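Stindska opens a help-yourself coffee corner at Skitel

July 15, 2025

I've been wanting to tell you this since February — we're finally getting proper coffee! 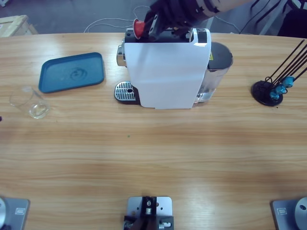 What's on the table

A white capsule machine, a wire stand for the capsules and a tray for carrying your cup back to your desk. I'm a red capsule person myself, but there are blue ones too. Drop one in the top, pick your size and off you go.

When and how much

We open at 2 every afternoon, and your first 5 cups are on us. Please empty the drip tray if it's looking full — thank you!

Questions? Ask for me at the Stindska front desk.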